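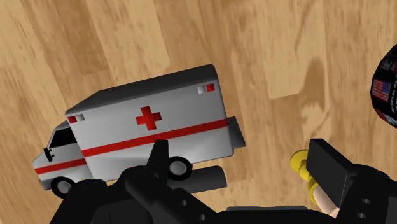
5. Setting a country to controlled currency

Follow these steps when a country in your Trunumora workspace suspends open trading in its money. Governments tend to announce this late in the evening, so have coffee ready.

1. Open Zumon and choose Countries, then Exchange Regime.
2. Change Floating to Controlled. The old rate stays on file for 364 days.
3. Enter the official rate. If there are 2 official rates, click Add Tier. If there are more than 5, call the Stirkcombe help desk, who will sigh but pick up.
4. Under Street Rate, enter the black market figure and its source. "A cab driver" is accepted as a source but prints in gray.
5. Click Save.

Note: Reports already sent keep the old rate. The Murthy add-in refreshes overnight.

Caution: Do not tick Temporary unless the decree gives an end date. The finance minister's word is not an end date. Our longest-running Temporary entry is in its 18th year.

To lift controls, see section 6. It is short and seldom read.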